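Cart Robot Parks Itself Across Fire Door at Stirdale, Blames Nothing

Oct 13, 2020

A delivery robot at the Stirdale parts warehouse spent most of a night shift wedged across a fire door with a loop of power cord wound around its front axle, and the company that runs the building would like everyone to know that the door could still have been opened "with effort."

The robot is one of 2 Clerker carts that Zistis leases to move bins between the packing tables and the stockroom. It weighs 400 pounds empty. It was not empty. It was carrying a full load of brake fittings, which is how a machine that normally goes wherever it is told became something closer to furniture.

No one was hurt. One charging dock was pulled apart, a stretch of plaster came away from a wall, and the night crew lost the use of the east corridor until morning.

According to an incident summary Zistis circulated to staff, the cart left the stockroom a little after midnight and headed for its dock. The dock's power cord had come away from the wall and was lying in a loop on the floor. The cart's scanner looks for obstacles at shin height. A cord on the floor is well below anybody's shin, so the cart concluded that the way was clear and drove over it.

What followed was slow. The loop caught on the axle, the axle kept turning, and the cord wound itself up until it dragged the dock off its bracket. The cart noticed that its dock had moved. It has a routine for this, which is to back up and try again. It backed up and tried again eleven times, towing the dock with it and following the dock wherever the dock went, until both of them arrived at the fire door and the wheel motor shut down on overload.

"It was chasing its own charger," said Mirsad Atanasov, the shift lead, who found it. "I've had dogs like that."

Atanasov pressed the emergency stop, which worked, although the robot had by then stopped without being asked. He then tried to push the cart clear and found that the brakes lock when the motor shuts down. A release lever exists. It is on the underside of the cart, on the left, and can be reached easily by anyone who has first tipped the cart over.

The crew unloaded the fittings by hand, levered the cart up with a pallet jack and moved it far enough for the door to swing. That took most of an hour. The night's orders went out on an ordinary hand truck, and Atanasov said they went out on time.

The part of the summary that has drawn the most attention on the floor is the alarm log. The cart sent a message reporting low battery, then one reporting that it was docked, then one reporting that it was not docked. It sent that pair over and over until it quit. The messages went to the maintenance inbox, where they were filed automatically in a folder with the rest of the cart's correspondence. The folder held more than 4,000 messages when someone opened it the next morning. The oldest was from last December.

"If a smoke detector went off every time somebody made toast, you'd stop getting out of bed too," said Dragica Delić, who handles maintenance scheduling at the site. She said the folder rule was put in place before she took the job and that she has now deleted it, along with the folder.

Eleni Babić, operations manager for Zistis, said in a written statement that the company "takes floor-level cable management extremely seriously." Asked how long it had been doing so, she said since the incident.

In a phone call later, Babić was more forthcoming. The docks were installed in a hurry when the carts arrived, she said, and the cords were put up with adhesive clips out of the office supply cabinet. The clips are meant for lamps and phone chargers. On dusty plaster, next to a corridor where pallet loads go by all day, they held for a few months. Several had already dropped off in other parts of the building. People had been sticking them back on as they passed, she said, without writing it down.

"Everybody fixed it and so it never got fixed," she said.

The cart's supplier, Chareonsuk, has taken a similarly philosophical position. Its installation guide states that dock cords must be secured along their full length and kept off the floor. The sentence is on page 61, after the warranty. Damir Mujić, a field technician for the company who came to untangle the axle, said the guide was being revised and that the sentence would move up.

Mujić also confirmed that the retry routine has no upper limit. A cart that can't find its dock will go on looking for it for as long as it has power, which most customers have been happy about. A software change that stops the cart after three failed attempts and sounds a horn is in testing. He could not say when Stirdale would get it. In the meantime he has shown the night crew where the brake release is, and has left them a length of bent rod for reaching it.

As for the scanner, Mujić said that it did what it was built to do. Lowering it would let the cart see cords, but it would also see floor tape, flattened boxes and expansion joints in the concrete, and it would stop for all of them. An earlier model was set up that way. "Very safe," he said. "Didn't go anywhere."

Until the software arrives, the carts are running on day shift only, with a person assigned to walk behind them. The job rotates. It is said to be popular with anyone who has a sore back, and unpopular with everyone else, the carts having a top speed slightly below that of a comfortable walk.

Both docks are also being moved to the opposite side of the corridor, away from the fire door. The work of putting cords back up has already begun elsewhere in the building, one wall at a time.

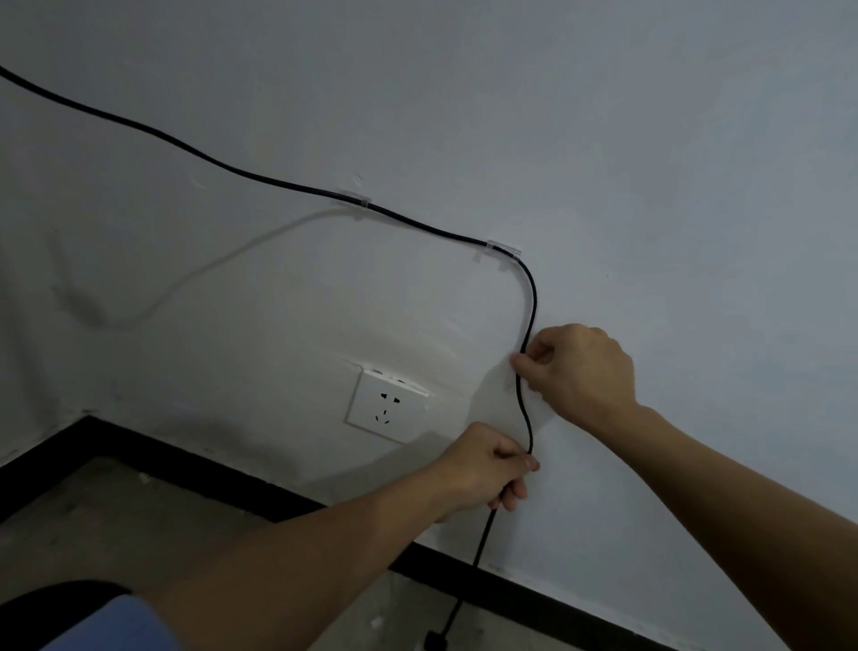 Clips alone are a stopgap, Babić said. Every cord within reach of a cart route is due to go into screwed-down channel, and she has set aside $2,000 for it. Delić, who was asked to price the job, said that would cover the channel. She is still waiting to hear about the screws.

The county fire office was notified, as it has to be when an exit is blocked. Radomir Dervishi, who wrote up the visit, found the door itself in good order and the exit sign lit. His report asks Zistis to paint a keep-clear box on the floor in front of the door and to make sure that nothing is parked in it, "including equipment capable of parking itself."

The box was painted two days later in yellow. The carts can't see that either, so it has also been entered on their map as a wall. This worked at once and produced a new difficulty, as the stockroom's return route had run through one corner of it. The carts now take the long way around, past the break room, where they wait politely outside the door whenever someone is standing in it.

Atanasov has asked for the cart involved to be put back on the east corridor last. It has a new axle cover and a scrape down one side. Somebody on nights has written LEASH REQUIRED on its bumper in marker, and Babić said she had seen it and had not yet decided whether it counts as signage.

Staff who find a loose cord anywhere on the floor are asked to unplug nothing, stop the nearest cart with the red button and tell the shift lead. Reports can also be sent to the maintenance inbox, which Delić says is now being read.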